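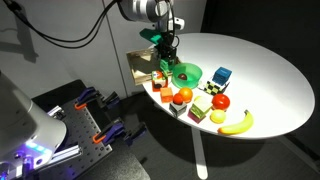 Clearing the Table

At Trinow College, a summer robotics club is learning to do a chore most of its members avoid at home

Saturday, August 29, 2026
By Édgar Giraldo

The tomato is the easy one. Everyone in the basement of Echeverría Hall agrees on this, and they say it with the fondness other people keep for a car that always starts. The tomato is big and glossy and more or less the same from every side. A gripper can come down on it from wherever it likes and leave with a tomato.

The banana is another matter. It has a right way up, a wrong way up, and a way of turning under the fingers at the last second that the club calls "waving." A sophomore named the maneuver in May and has regretted it, as it's now the only thing she is known for on the third floor of her dorm.

The Trinow Manipulation Club spends its summers preparing for the Skirenetti Cup, a student contest held every fall in the town of Stasedero, two hours up the road. The Cup has several events. There is one with drones, which draws a crowd, and one where machines climb a staircase and fall off it, which draws a larger crowd. Trinow enters the one called Table Service. A team gets a table, a pile of toy fruit and blocks, and 3 minutes. Fruit goes in the bowl. Blocks go in the tray. The spectators at last year's final were the parents of the two finalists and a man waiting for the drones.

I teach part-time in the journalism program and had been told there was a story in the basement. What I found on my first visit was seven students staring at a lemon.

"It's thinking," one of them told me.

It was not thinking. A cable had come out. This took twenty minutes to establish, because the club has a rule that you check the software first, and the club's software is the sort of thing that gives you plenty to check. The rule was made by the software people. The hardware people, who are outnumbered, have asked for it to be reviewed.

The students don't program each move by hand. They steer an arm through the task themselves, over and over, and a model is trained on the recordings. In practice this means that someone spends an afternoon picking up a plastic orange, putting it somewhere, putting it back and picking it up again. By the middle of August the club had logged 4000 of these runs. A biology major with steady hands had done so many of them that she started reaching for her own coffee in the same manner, straight down from above, with a short pause at the bottom.

She is also the best person they have at laying the table. I hadn't understood that laying the table was a skill. If you put things out neatly every time, the machine learns neatness and falls apart the first time a cube is crooked. If you throw them down, you get heaps that no human could sort out either. So you need a kind of practiced carelessness. She stacks a few blocks on other blocks, leaves a piece of fruit sitting on a cube, bunches everything to one side, and steps back looking slightly guilty.

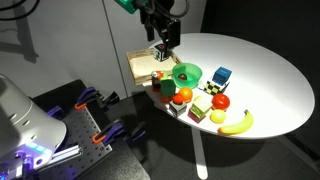
Laid for practice in Echeverría Hall: banana to the front, checkered block to the back, and a wood tray that sticks out past the edge of the table.

The tray is a sore point. It hangs over the side of the table, and every visitor tries to push it back on. I tried. I was asked to stop by three people at once. The Cup's rules allow the tray to overhang, the club's recordings have it overhanging, and a model that has spent its whole short life with an overhanging tray doesn't take kindly to improvement. The night cleaner straightened it once in June, and there is now a note on the door in two languages.

The money is a sore point too, although a smaller one. The arms belong to the engineering department, which lends them on terms that fill several pages. Everything else comes out of the club's own allowance, which this year was $625. The toy fruit came from a discount store. So did the clamps, according to the hardware people, who speak of the clamps with real feeling. The green gripper mount was printed upstairs overnight, and it replaced one printed in a filament so brittle that it broke while being admired.

What surprised me, coming from a field where we mostly argue about commas, was how much of the work is argument. I sat through a full meeting on whether a cube that lands in the tray and leans on the side counts as in. The rule book says "at rest within the tray." Is leaning rest? A philosophy minor who joined for the pizza spoke for quite a while. They voted to write to the organizers, who replied eight days later with the single word "yes" and did not say to which part.

Then there is the matter of stacks. A stack is two objects to a person and, for most of July, was one tall object to the arm. It would take hold of the lower block and carry the whole thing off like a waiter with a cake. Sometimes this worked! The club was briefly proud of it. But the top block has a habit of leaving partway, and under Cup rules a piece on the floor costs you double. They went back and recorded stacks for a week, top block first, every time, with a great deal of sighing.

I kept going down there through August. It's cool in the basement, and the company is good. On the days when the training ran long, there was nothing to do but wait, so they played cards on the floor and talked about the school that beat them last fall, whose arm, they told me with some bitterness, had handled its banana "like it was nothing."

The last session I watched was a timed one. The captain, a junior in mechanical engineering who is calm about everything except parking, read out the start. The orange went in the bowl. The tomato went in the bowl. A cube went in the tray, then another, and someone behind me began breathing through their teeth. The arm came down over the banana, closed, lifted, and the banana turned slowly to one side.

"Waving," said several people.

It held on, though. It got as far as the rim, where the arm stopped for long enough that the captain looked at the cable, and then it let go and the fruit dropped in, stem up. They finished with a score of 54. Last year's winning score was higher, and the captain told me by how much and asked me not to print it.

They reset the table and ran it again. The second time, it missed the tomato.

The Skirenetti Cup takes place in Stasedero this fall. Table Service is in the side gym, and admission is free.

Comments and corrections: write to the features desk, Trinow College Magazine | © 2026 Trinow College | Back to top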